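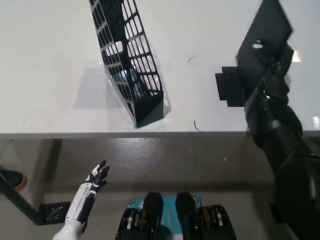

Progress report to the Kelberg Fund, August 2022
Haworth House guest rooms: second stage of the works

Dear Elisa,

Thank you for your patience with this one. I had meant to get it to you before the school holidays, but July ran away with us as it always does when you have guests in the front of a building and plumbers in the back of it. I will try to take things in the order you asked for them in your letter, though I may wander a little.

Rooms
You will remember that the plan was for 14 guest rooms altogether, with 10 of them open by the end of this stage. All 10 are open and taking bookings. The last to be finished was the ground floor twin by the garden door, the one with the level-access shower, and I am so pleased with it (the grab rails are a soft grey and don't look like a hospital at all). The other four, up on the second floor, have their new windows and first fix electrics but no plaster yet. Cengiz Kahraman, our builder, would like the old chimney breast looked at again before he closes anything up, and I would much prefer he took an extra fortnight now than came back in two years with a hammer.

Heating and hot water
The old oil boiler has gone. The new system is in and each radiator has its own control, so guests can have their bedroom as warm or as cool as they please. We had one bad week when the hot water ran short between seven and eight in the morning, and Gönül Dursun, who runs our breakfasts and hears everything, took the brunt of it very kindly. The cause was a timer set wrongly at the tank. It has been put right and we have had no complaints since, though I would like to see a full winter before I promise you anything.

Bookings
We took 562 guest nights in the period, against a target of 500 in the original application. A good share of those were walkers doing two nights on the way through, and there was a christening party that filled every bed we had. I should say that August is always kind to us and the figure for the next report will be smaller. We are now using Skeder for the diary in place of the big red book. Jae-in Yook set it up over several evenings and has been teaching the rest of us. I still write things in the red book as well, and I have been told off for it.

Money
Spending is within the budget you approved except in one place. Carpets for the upper landing came to £300 more than the quote, as the first choice had been discontinued and the next one up was the only one with the right fire rating. I have taken this from contingency and shown it on a separate line in the accounts. The second payment from Manden, our other lender, has come through, and a copy of their letter is with the accounts too.

Still to do
The outside lighting along the path from the car park is late. The fittings have been on order since the spring and the supplier keeps giving us new dates, so Nurhan Şimşekoğlu has found a second firm who can do something similar. It would be a plainer lamp but a good one, and low energy like all the others. Could you let me know whether a change like that needs your agreement in writing? I could not find it in the grant terms, although I did read them twice.

We also need to have the sign repainted, finish the bicycle shed - the roof is on, the doors are not - and get the guest information folders printed for the new rooms. Gönül is writing the page on where to eat locally and it is already four pages long.

Your visit
You kindly said you might come and see us in the autumn. Please do, and please stay the night if you can. The garden room is quiet, and breakfast is from half past seven. If you let me know which week suits, I will ask Cengiz to be here so that he can take you up to the second floor and talk you through the chimney.

With warm wishes from all of us at Haworth House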